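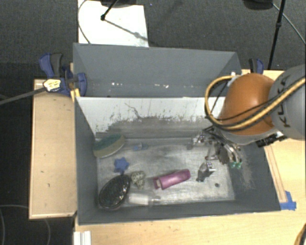

Gripper over the front bin, KUKA arm, mixed items on the bin floor.

Setting up the Astomeck bin-picking kit: two-bin layout
Carol Cropper, Eldale – updated November 1, 2025

These steps cover the Astomeck kit on a KUKA arm with two grey bins placed end to end. They assume the arm is commissioned and the gripper is bolted on. The controller needs firmware 3.8 or later; the March release will load, but it does not save bin outlines.

1. Fix the bins
Push the front and rear bins together until the rims meet. Clamp them at the corners where they join. A bin that shifts by a few millimetres puts every grasp near the wall out by the same distance. Mark the front corners on the table with tape so that a bin can be put back after cleaning.

2. Route the cables
Strap the thinner cable to the thick one and leave a loop long enough for full wrist rotation. Jog the last joint to both limits at low speed and watch the loop. If it drops below the rim at any point, shorten it and repeat.

3. Teach the outline
Open Bins > New and touch the fingertip to each inside corner of the rim, then to the floor in 3 places. Save as FRONT. Do the same for REAR. Set wall clearance to 8 mm. The default of 13 mm is safer but leaves items in the corners that the arm will never attempt.

4. Load test items
Use things that differ in shape and finish. A sponge, a clear bottle on its side and something shiny make a fair start. Clear plastic is the hardest for the depth software, and scuffed bin walls can produce false edges. If they do, run Background > Relearn with the bin empty.

5. Run the first picks
Set speed to 37 per cent and direction to FRONT to REAR. Keep a hand on the stop button. For an item leaning against a wall, switch on Tilted Approach – it is off by default and the manual barely mentions it.

Faults
E13: outline not closed. Repeat step 3.
Fingers touch the floor: raise the floor offset by 1 mm and try again.
Same item tried repeatedly: lower the retry limit under Picks.

Spare fingertips are sold by Rarnevley. The Ntuli gripper uses a different mount and needs its own adaptor plate.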